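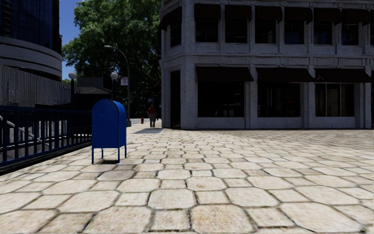
Chapter 2: A Robot on the Sidewalk

Hamish Baxter
1 August 2026

Before you start. You need the simulator installed, the city map loaded, and your team's login. If the map won't load see Appendix B, don't reinstall everything.

In Chapter 1 your robot drove in an empty gray box. Fine for checking that left means left. Now it goes to town. The town is Pramville, the simulated city we use for the whole Rolthorpe course, and your robot is a delivery robot that has to get a small package down a sidewalk without hitting anything. All of the work in this chapter is in simulation. Hardware comes in November, for teams that pass the street test.

Where you start from

Start point A is the big plaza with the hexagonal slabs. Lots of open room, which makes it feel easy. It isn't always. There's a blue mailbox standing on four thin legs near the railing, and thin legs are a classic problem. A range sensor mounted low sees four little posts with gaps between them. Mounted higher it sees one solid box. Same mailbox, two different answers, and your code has to pick one. Write down which one your team picked and why. You will be asked.

The railing is vertical bars, so same issue again, only longer. Past it there are steps going down. Most teams set a no-go line along the curb under the railing and leave it at that. Good enough for now.

There's also a person in a red top farther off by the stone building. People get a wider safety circle than objects. Default is in the config file, don't lower it to make your path prettier.

Words you need for this chapter

Pose: where the robot is and which way it faces.
Obstacle: anything the robot must not touch.
Free space: ground the robot is allowed to drive on. Not the same as ground that is flat!
Waypoint: a spot on the way to the goal.
Run: one try, start to finish, logged.

Learn these five. The rest of the book uses them with out stopping to explain.

The team from last year

We follow one student team through this chapter. They named their robot Jello because of how it shook when it turned, and the name stuck even after they fixed the turning. Their first planner was simple: face the goal, go, turn right if blocked. It worked in the gray box every time. On the street it got stuck on run 2.
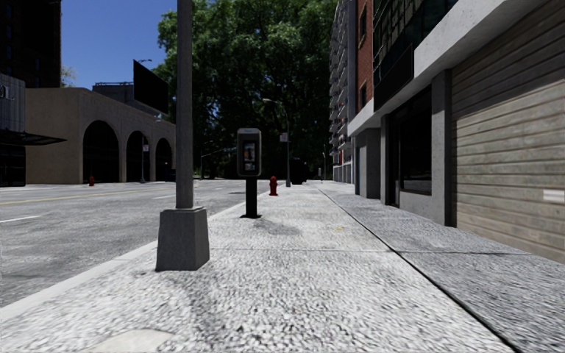
Start point B is on the long straight sidewalk, and the trouble there is mostly in the middle of the walkway. The payphone is on a slim black post. Lamp post before it, close to the curb, on a square concrete base. Hydrant just behind the payphone. "Turn right if blocked" gets you around the first thing and then you are lined up badly for the next. Jello went right, went right again, and ended up nosing the wall by the slats with the goal behind it.

Shadows were the other thing. The payphone post throws a dark one across the paving. Jello's team had a camera rule that said dark means hole. So the robot stopped for a shadow. They spent a whole session on that before somebody thought to look at the camera view and the range data side by side. Do that first. Saves you the session.

Their second planner used a grid. Cells 40 cm on a side, each marked free or not, and a search for the shortest route. Better. They logged 37 runs with it and the full log came to 2,437 lines, which you'll find in the course folder. You'll use it in Section 2.3.

The method for growing obstacles so the robot keeps its distance is the one we call the Räsänen margin in this book. Section 2.4. Read it before you touch the grid size, teams always want to shrink the cells first and then wonder why everthing is slow.

Warm-up, do this today

1. Load the map, start point A. Drive by hand to the stone building and back. Save the log.
2. Same from start point B, down the sidewalk past the payphone.
3. Mark on your paper map every object your sensor missed or saw wrong.
4. Swap maps with another team and compare.

Bring the marked map to the next session. Section 2.1 starts from it.

Questions on this chapter: Hamish Baxter, Rolthorpe course desk
© Rolthorpe. Back to top
Last updated: see date at top of chapter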